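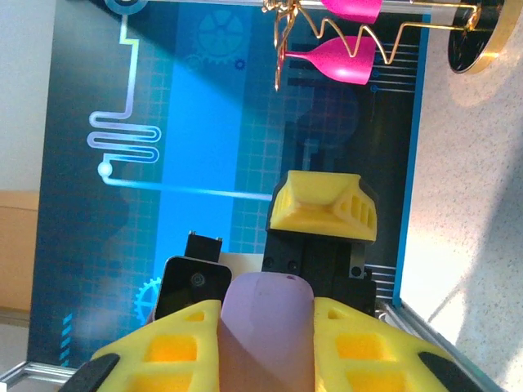
Jurnach to Sell Housewares Chain, Keep Online Business

Jurnach Group has agreed to sell its Brukus housewares stores to Ketano, a privately held discount retailer, the companies said in July. Terms were not disclosed.

The deal covers all 40 Brukus locations and a distribution center that employs 600 people. Jurnach will keep the Brukus online business for now and will license the name to the new owner for the stores.

Ketano plans to close 12 of the stores after the holiday season, mostly in malls where it already has a lease. The remaining stores will be remodeled and will carry a mix of Brukus goods and Ketano's own lines in bedding, kitchenware and small electronics.

"The stores make money, but they need an investment we would sooner put into the web side," said Corina Olteanu, chief executive of Jurnach. She said talks with Ketano began last winter, after an earlier offer from the Krasniqi family, which owns a stake in Jurnach, fell through over price.

Gorazd Janevski, who runs store operations at Ketano, said workers at the closing locations could apply for openings elsewhere in the company. Gift cards and store credit will be honored at every Brukus location through the changeover.

Brukus has struggled with falling mall traffic, and same-store sales have slipped for two years. Jurnach said it would use the proceeds to pay down debt.

The sale still needs approval from Jurnach's shareholders. Ognjen Petek, the company's finance chief, said a vote is expected before the end of the fall.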